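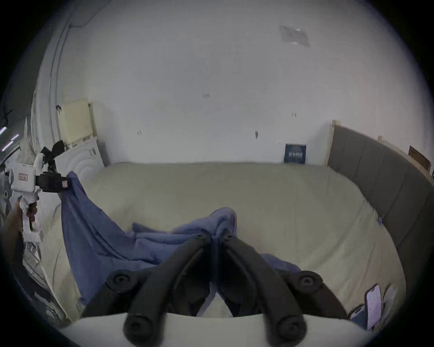
Liya Gudeta wrote on her June feedback form that she'd spent most of her life saying yes before the other person had finished asking, and that the word she was proudest of from the whole course was "tomorrow," as in "let me tell you tomorrow." We read that one out at our team meeting and then read it out again. It's as good a description of Steady Ground as anything we put in the application!

## Where we are

June closes the second stretch of the grant, and 99 people have now started the course across the two sites, Bellamy and Huker. The course is still what you agreed to fund: five evening sessions on self-respect and setting limits, a pocket notebook for everyone, and a phone partner from the same group. We have changed the order, though. Session two used to be about goals. People kept arriving at it worn out by a sister, a boss or an ex, and goals felt very far off to them, so "Saying no and staying kind" has moved up and goals now come fourth.

I love the new order. The room gets loud in week two now (in a good way), and by the time we reach goals people are writing down things they want for themselves, where before we got a lot of things their families wanted for them.

## What people are doing with it

The notebook has one job. Each evening you write a line about a moment when you stood up for yourself, or wish you had. Participants who were happy to share their tallies reported 2,496 lines between them. We don't read the notebooks and we don't collect them, so that number rests on what people told us, and I'd rather give it to you that way than dress it up.

Some of what they chose to share out loud:

- Asking a brother to pay back a loan, and getting half of it
- Leaving a group chat that had been making her miserable since the winter
- Telling a manager that the Saturday swaps had to stop
- Going to the movies alone and liking it
- Wishing she'd spoken up at the dentist, then calling the next morning and doing it

Mavis Ridgeway, who leads the Huker evenings, has started ending each session with five quiet minutes for the notebook before coats go on. It sounds like such a small thing, but the people who struggled to write at home are keeping up now, and Bellamy will do the same from the next group on.

## Phone partners

Mixed, but getting better. Pairs who talk at a set time tend to keep going, and pairs who agree to "catch up sometime" mostly fade by week three. Paraschiva Dinu rewrote the partner sheet so that the first thing on it is a blank for the time of the call. She also added a line saying that ten minutes is plenty, which took a lot of pressure off the shyer members.

We had two pairs who didn't get along. Both were re-matched without fuss, and one of the four people told us that asking for a new partner was the hardest thing she'd done on the course. I wrote that down as a success, and I hope you'll let me!

## What hasn't worked

The drop-in mornings. We ran them at Bellamy at 10 a.m. and hardly anyone came, and the people who did come were mostly already in an evening group. We've stopped them. The other weak spot is men, who are still a small part of every group. Gus Fitzsimmons is talking with the Huker walking club about running session one outdoors for their members, and if they say yes he'd like to try it before the fall.

I should also say that one session at Bellamy went badly. A discussion about forgiving people got heated, and a participant left upset. Mavis called her that night and she came back the following week. We now tell groups plainly that cutting someone off, forgiving them or doing neither are all up to them.

## Money

Spending is close to plan. Stopping the drop-in mornings leaves $700 in room hire, and we'd like your okay to move it to printing and notebooks. The first print run of the workbook is nearly gone, and the reprint would include the new session order and Paraschiva's partner sheet.

## Next

- Two new evening groups, one per site
- A short reunion evening for anyone who has finished
- The outdoor session, if the walking club is keen
- Training for Wubit Teshome, who finished the course at Bellamy and wants to help lead it

Please come to the reunion if you can. There will be soup, and Liya has agreed to say a few words (she told us tomorrow).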